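Jatholm, lab tour, January

The Hemby building has 3 benches running dish-rack work, and our group was given the one at the far end, cell 118. Shahzad Butt looks after it and did most of the talking.

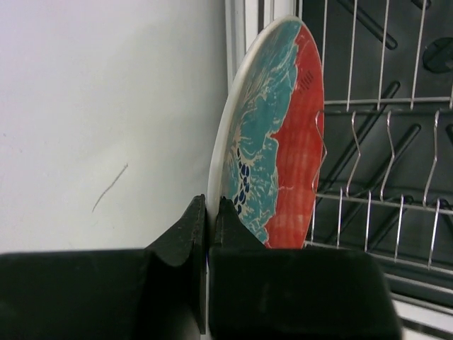 Gripper fingers are the part he checks first each morning. He wipes the tips, looks for grit and closes the jaws on a gauge strip. A glazed rim held on edge, like the red and teal plate we saw, gives the fingers very little to hold, so a worn tip matters. The log stood at 3,123 grips on the current set.

Cables came next. Each arm has a purple one, left with enough slack to loop over the wrist and run back past the elbow. Too tight and the connector works loose – too long and it snags.

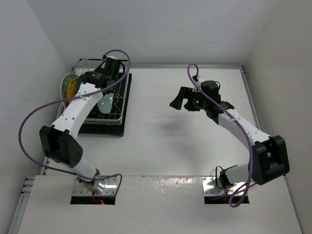

Roussel, from our group, asked why the slack wasn't clipped down along the link. Shahzad said they had tried it and the clips rubbed through the sleeve in 90 days.

After any base work the mounting screws are re-torqued and both arms sent to their home position. The rack gets a check too – if it has shifted on the table, the taught positions are redone.

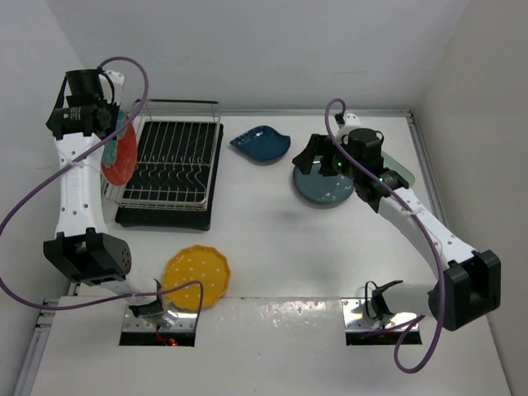
Getting there

Enter from Tedero Street and sign in at the front desk. Parking is at the rear, and tours leave at 10 a.m.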